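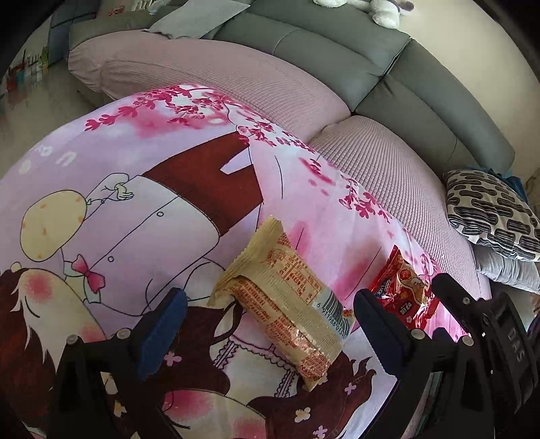 According to the plant manager at Skendell, the gripper was the cheapest thing they bought all year and the most expensive thing they owned by April. She said this at the end of a long budget meeting, to a room that had stopped listening, and then asked who had approved the spare pads. Two hands went up. Both had approved them, separately, from different suppliers.

Chapter 4
What Does It Cost to Pick Something Up?

Chapters 2 and 3 dealt with choosing an arm. That was the pleasant part. Arms come with handsome brochures, and the numbers in the brochures (reach, payload, repeatability) can be set side by side and compared by anyone with a ruler. This chapter is concerned with the end of the arm, where the brochure gets vague and the invoices get interesting.

Consider a small wrapped snack. A person picks it up without interrupting a conversation. A buyer who wants a machine to do the same has to settle several matters that the person never thought about. How wide must the fingers open? What touches the wrapper? Does a barcode have to be readable when the package is set down, and if so, which way up was it when it was picked? Flexible packaging wrinkles, shines and changes shape when squeezed, and every one of those habits has a price attached to it somewhere.

Most first-time buyers budget for the gripper as a single line. The line is usually correct. It is the empty space underneath it that causes the trouble.

4.1 The Robles quotation

We will follow one purchase through this chapter. Robles is a mid-sized packer of mixed snack boxes. It wanted to automate one station, at which loose packages are picked from a surface and placed into a carton. It asked two suppliers, Fetell and Cleltard, to quote for a two-finger gripper.

Fetell quoted $2000. Cleltard quoted $3168. Robles, being run by human beings, bought the Fetell.

The Fetell price covered the gripper body and one pair of finger pads. The Cleltard price covered the gripper body, the mounting plate, the cable, a spare set of pads and a day of setup. Both documents were perfectly clear about this, in the sense that both documents said so on page three.

Over the following months Robles bought a mounting plate, a cable, a second cable (see Section 4.4, "Measuring Before Ordering"), and pads at $40 a pair. The pads were rated for a certain number of cycles on rigid cartons. Robles did not pack rigid cartons. It replaced them rather more often than the rating suggested, and each change took 55 minutes, most of which was spent looking for the right hex key.

Before reading on, write down which quotation you would have accepted and why. Keep the paper. You will need it in Section 4.6, and you may not enjoy seeing it again.

4.2 Purchase price and cost of ownership

The purchase price is what you pay on the day the equipment arrives. The cost of ownership is what you pay from that day until the equipment is sold, scrapped or pushed into a corner with a tarp over it. For a gripper, the cost of ownership normally includes:

Mounting and wiring
Pads and other wearing parts
Setup and programming time
Changeover time when the product changes
Training
Lost output while any of the above is going on

The last item is the largest in most plants and the one most often left off the form. There is a simple explanation. Forms are designed by the purchasing department, and lost output belongs to somebody else's department.

Changeover deserves a second look. A station set up for one package size will sooner or later be asked to handle another. The sales team will announce this cheerfully, usually after the artwork has been printed. If the new package is smaller, with corners that stick out at odd angles, the old grip settings may be useless, and the planner who allowed no hours for it will spend a memorable week finding some.

4.3 Testing on your own product

A demonstration at the supplier's office shows that the gripper can lift the supplier's favorite object. This is reassuring to the supplier. Send your own packages, and send the ugly ones: crumpled, badly sealed, lying at a slant, crowded up against a neighbor. Ask for the number of failed picks in writing. Ask also what was counted as a failure, as some firms do not include packages that were lifted successfully and then dropped.

Robles sent a tray of its neatest samples. The test results were excellent, and we reproduce them in Table 4.1 with the permission of everyone except the production supervisor.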